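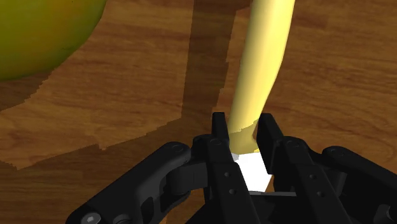
The grasp check on our fruit sorter lied to us for most of the spring, and I'm the person who wrote it, so I get to do the confessing! If you've been following the Kosau project you'll know the idea: pick fruit off a table, put it in a tray, go again, first in simulation and then on the bench. The check was supposed to tell the arm "yes, you've got it, go ahead and lift." What it really asked was whether any part of the fruit was inside the gap between the fingers, and that is a very low bar. Look at how little banana there is down between those two black fingers, just the stem end over the white pad, with all the rest of it heading off across the table. My check called that a perfect grasp. Full marks, same as a grip around the middle.

Banana by the tip, simulated table, round fruit minding its own business in the corner.

Posted 9th April by the Kosau build diary

search the diary Go

A bit of background for anyone who landed on the gallery from somewhere else. We run everything in Vallska first (that's our simulator, very home-grown, please don't ask for a download link, it would ruin your afternoon). When something does well there, we move it over to the real bench in the Czarnecka workshop. The rule for moving it over was a success rate, and the success rate came from the grasp check. You can probably see where this is going.

The last big batch before we moved was 600 runs. The summary page looked lovely and I sent it around with far too many exclamation marks. Then we put the same program on the bench with soft practice fruit, and on the first long session it dropped a banana, and then another, and then it did the thing that got this page written.

What happened was this. The arm took hold of a banana by the very end and the check said fine. It started to lift, and the banana swung like a gate and slid out. Now the check said not fine, and the program did what I'd told it to do in that case, which was open up, go back down, and try again right away. No pause, no beep, no light. Jadwiga Walczak was standing at the bench, saw the banana land near the tray, and did what any normal person does, she reached in to pick it up. The arm came back down for the same banana.

It missed her hand. She got a knock on the sleeve from the side of the gripper and said a word I won't type. She's fine, she had a cup of tea and then wrote the most useful incident note I've ever read, and I've borrowed from it all the way through this page.

Her first point was that the retry should never have been allowed to start while the bench gate was open. The gate switch was wired in and working, I want to be clear about that. The trouble was that I'd only looked at it once, at the beginning of a session. So if you opened the gate halfway through, the program had no idea. That one still makes my stomach turn over a little. It's now checked on its own circuit and it cuts the motors, and the program doesn't get a vote.

Her second point was that we should go back and look at the simulation runs with our own eyes before trusting any number from them. So we did. It took two long evenings and a lot of crackers. We replayed every run in that batch and marked the ones that had passed the check with the fruit held only by an end. There were 147 of them. I'd have guessed maybe a dozen! Most were bananas, because a round fruit doesn't give you much of an end to grab.

And why did they all pass? Because in Vallska I'd set the finger friction way too high, months ago, to get past a different bug. A banana held by the last little bit of stem just stuck there as though it had been glued, and came up with the fingers. So the bad check and the bad friction were covering for each other. Fix either one and we'd have spotted the other within a day.

For the people who always write in asking what we changed, I'll try to get it all down. The check now works out where the fingers are along the length of the fruit, and anything out near an end gets refused before the lift even starts. Friction in the simulator comes from measurements on the bench, with the pads we really use. After a failed grasp the arm backs up, stops, and waits for a person to press the button. It makes the whole thing slower and kind of boring to watch, and I don't care. Bench speed is down as well, until we've had 100 clean sessions in a row. We're not close yet.

I also changed the summary page so it shows pictures from random runs beside the success rate. If I'd had one tip grasp staring back at me next to that nice big number, I think I'd have asked a question. Maybe. I was pretty pleased with that number.

The parts order from Pusteneo came in this week with the new gate switches, item 616 on the list if you're building along with us. The old ones fit the same holes. More in May, once the new check has had some proper time on the bench.

Comments

toggleclamp
We had the exact same retry bug on a box stacker. Instant retry feels so clever when you're writing it. Glad she's okay.

Jadwiga Walczak
For the record it was coffee. And the word was a mild one.

m_oster
How near the end counts as "near an end"? Are you using a fixed distance or a fraction of the length? Our plantains are a lot longer than your bananas.

Kosau build diary
Fraction of the length, for that reason. The middle third is fine, outside that it gets refused. It's a bit strict and we'll probably loosen it.

pearl_in_the_shop
Please do a whole post on the friction measurements, I've been guessing mine for years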